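Setting drop heights on a two-arm sorting cell

I got our cup-sorting cell going again in June, and the part that ate my afternoon was the drop height. Start with the cups. Put the gray one and the yellow-green one side by side, leave a gap, and mark both spots on the table. Then jog the arm in slowly until the bottle hangs right over the rim, and save that as your approach point.

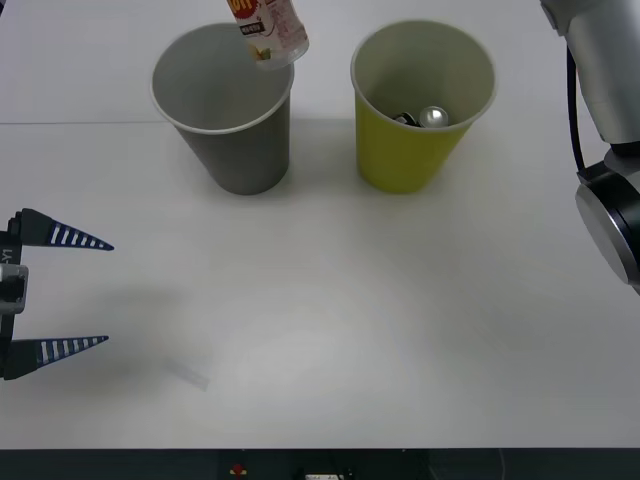 Zeyu Lu wrote in to say that 25 mm above the rim is plenty, and that he saves a separate point for each cup. I've copied him on the second part!

Next, the grip. Bottles are slippery and the soft fingers give a little, so I close them in small steps – 2 mm at a time – and stop as soon as the bottle quits turning when I nudge it (arm paused, please).

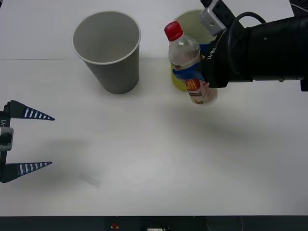
Once the grip feels right, save it under its own name and run the whole move at low speed. I do 8 passes, then bump the speed up a bit and do 4 more. If the bottle clips a rim, raise the approach point and leave the grip alone.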